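Can I drop a class after the deadline without it showing on my transcript?

Posted by skamard_soph in Registration & Records

ok so I signed up for the folklore seminar at Trandudik (2 credits, the one on ghost stories and local legends) bc it sounded fun. Its not bad but theres a 4,000 word paper due in November that was NOT on the syllabus I saw in the summer. Drop deadline passed already. Will a W hurt me? Also do I lose the money, the course fee was 400 on top of tuition. Transferring to Gerkar next year if that matters. Need to decide kind of fast.

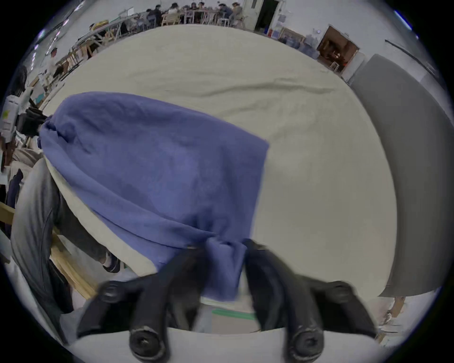
Forgot to add, I'm at 14 credits right now so I'd still be full time. Advisor is booked solid and the registrar window closes at 4 pm when I'm in lab.

gerkarbound

One W is nothing. I had one from a pottery elective and still transferred fine. Gerkar asked me zero questions. What they do look at is total credits and whether your gen eds match up, so check if the seminar was even going to count. Mine didnt. Fee is probably gone, sorry. At my old school course fees weren't refundable after week one but look at your bill, it should say.

Also email the registrar, you dont have to go to the window. The form is a PDF. Number is 916 I think? Might have changed.

juška_hall_3rd_floor

just write the paper lol. 4000 words is like a weekend

oldtranscripts

Before you file anything, check with financial aid. Staying full time usually covers you but some scholarships count completed credits for the whole year and a W isn't completed. Get the answer in an email so you have it. And ask the instructor about the paper. If it really wasnt on the posted syllabus they may let you do somethng shorter, I've seen it happen. Keep your summer copy.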